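Chapter 3
Locks, Keys and the Idea of Trust

Think of the last time you lent somebody a key. You handed over a scrap of cut metal, and with it went the run of your home, your bike or your desk drawer. People have been making that same small bargain for thousands of years, and I think it's one of the most exciting stories in the whole history of everyday things!

We begin in Privarport, a harbour town where goods sat on the quay overnight and every merchant worried about thieves. The Petrauskas warehouse had 94 doors, and its account books list 155 keys. Who held the spare ones? That question will keep us busy for much of this chapter.

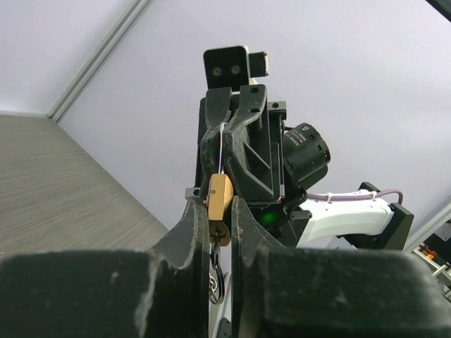
A lock does two jobs at once. It keeps a thing shut, and it tells everyone who walks past that the thing belongs to someone. The second job is the one historians love (you'll soon see why), because even a weak lock could change how neighbours behaved towards each other.

Salamatu Dauda spent years reading letters from the village of Sosunley, and she found the word "key" used again and again to mean a promise. A bride was given the keys of the house on a Sunday. A servant who left gave them back in front of a witness.

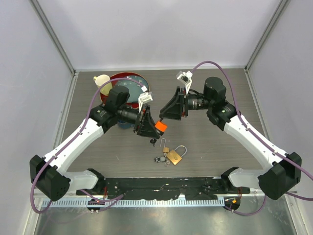
Those customs varied a good deal from place to place, and we'll compare Sosunley with its neighbour Weneo in section 3.2. Before you read on, jot down every key you carry and who else has a copy. Keep the list somewhere safe, as you'll need it for the first activity.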